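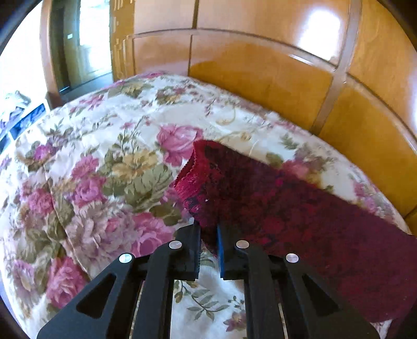 The red chenille, with both fingertips at the near edge.

Saturday, evening

My wrist is sore and I am happier with the work than I have been since we started Flurkine. I told Consolacion on the phone that I would write the day down before I forgot the order of things, and then I made soup and sat looking at the window for a good long while, so parts of it have probably slipped already. Anyway.

Most of the day went to the red chenille. I had been putting it off all through October, going back to the dish towels whenever I had a free hour, and the dish towels are lovely and obedient and by now I think they have taught us all they know. Chenille is another animal. It's thick, it sags, and when you fold it the layers sit on each other like pancakes, so the question of what you are picking up (the top layer? the whole stack? a pinch of comforter along with it?) gets very real very fast. I wanted the bed and not the table for the same reason. The table pushes back and the bed gives, and I like that big rose comforter anyway, and if the policy is ever going to help somebody in a bedroom it had better learn what a bed feels like.

I did 50 demonstrations. The first 20 I did the old way, coming down on the fold from above and closing, the way we wrote it in the plan back in the spring. The other 30 I did Consolacion's way, which is to go in low from the near side, nose the tips in until they are pressing at the edge or a hair beneath it, stop there for a breath, and only then close. She has been after me to try it for weeks. I had all kinds of arguments against it, mostly that the pause would teach the thing to dawdle, and I made them at length over more than one lunch, poor woman.

Well, she was right, or she was right today. I sent both sets over to the lab in Bomilbridge before two o'clock, and she trained Lurance on each of them separately and ran it on the arm there, on the spare blanket, 20 tries apiece. From the top-down set it got hold of the single layer it was asked for seven times. With the low approach it was more than double that. She read me the tries one after another over the phone, yes, yes, no, yes, and I wrote them down on the back of the gas bill, and somewhere in the middle I noticed I was standing up.

Now I should be careful, because I know how I get. The two sets aren't the same size, to begin with, and I was warmed up by the time I did the second one, so my hands were steadier, and that could be a good piece of it. Consolacion said so before I did. She wants me to do the whole thing over with the two ways mixed together, flipping a coin before each one, the same number of each. I groaned but she is quite right and I'll do it. There is also the blanket in the lab, which is a flatter weave than the chenille, and I don't know if that makes the test too easy or too hard. Ask Padilla, who knows fabric better than either of us.

What I keep turning over is the pause. Watching my own recordings back this afternoon I could see that in the top-down ones I was hunting, tiny side-to-side movements I had no memory of making, and of course Lurance copied those faithfully and hunted too. In the low ones my hand goes quiet right at the edge of the cloth. I think that quiet moment is where the useful picture is, the cloth and the two fingers together with nothing blurred. I may be making too much of it. I could take the low approach and leave the pause out, and that would settle whether it's the pause or the angle, so that makes a third set, and there goes next weekend!

Small things, so I have them. The finger with the blue pad seems to hang on to the chenille better than the dark ridged one, at least to my hand, and I'd like to try a matched pair before I say so to anyone else. The folded corner is easier to catch when it's turned up a little, and I should decide whether I'm going to turn it up every time or leave it as it falls, and stick to it. The glare off the headboard bothered me toward the end of the day. Try the morning, or draw the curtain. Charge both batteries tonight. Shorter sleeves.

Consolacion called again while I was washing up, supposedly about the file names, and we talked for the better part of an hour, about the file names for maybe a minute of it. She is writing up the results table tomorrow with the sizes of the two sets in the first column, where you can't miss them, and I said good. I've left the chenille on the bed and I suppose I'll have to move it if I want to sleep there.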